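Swapping the processor in an old desktop tower

2022-10-26

I have been looking forward to writing this one up! Anyone who has read the blog for a while knows I can't walk past an old office computer without wanting the side off it, and this Dell has been on my list since August. The plan was simple enough: a processor swap, a good look round, and then decide whether it was worth spending any more on.

The first thing I'd say to anyone trying it is lay the tower down flat. I used to work on them standing up (why?) and spent half my time chasing screws along the floor. On its side, with the panel off, you can get at everything and the board is facing you like a map.

The second thing is to have a proper place for the chip. A processor left loose on the bench will find the one patch of grit in the building, so mine gets its own little nest, heat spreader up, and stays there until the socket is open and ready for it.

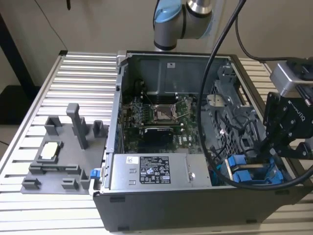 I do love that moment before a processor goes in. You lift the retention frame, check the corner markings, check them again, and then lower the chip straight down with no pushing at all. If it wants pushing, it's the wrong way round. Lift it out and look again! After that it's a thin bit of thermal paste (I'm still on the same tube of Sterard, which seems to last forever) and the cooler goes back on.

What I hadn't expected was how much I'd enjoy the rest of the case. The blue plastic on the drive carriers is such a good idea – bright blue means you're allowed to touch it, and you never have to go hunting for the right bit to squeeze. I wish every maker did it. My last tower needed 10 screws and a lot of muttering to get one drive out. 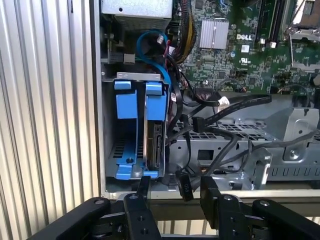

The Dell's hard drive cage, with its blue carrier and release tabs.

Next up is storage. There's a 600 GB drive in my Bestico box of spares which I'd like to try first, and if that turns out to be too noisy I'll go for something solid state. I also want to tidy the cables near the drive cage, as they're a bit of a bundle, and I've got a bag of soft ties from Urside that I keep forgetting to open.

If you've done the same job on one of these, do leave a comment, especially if you found a quiet fan that fits!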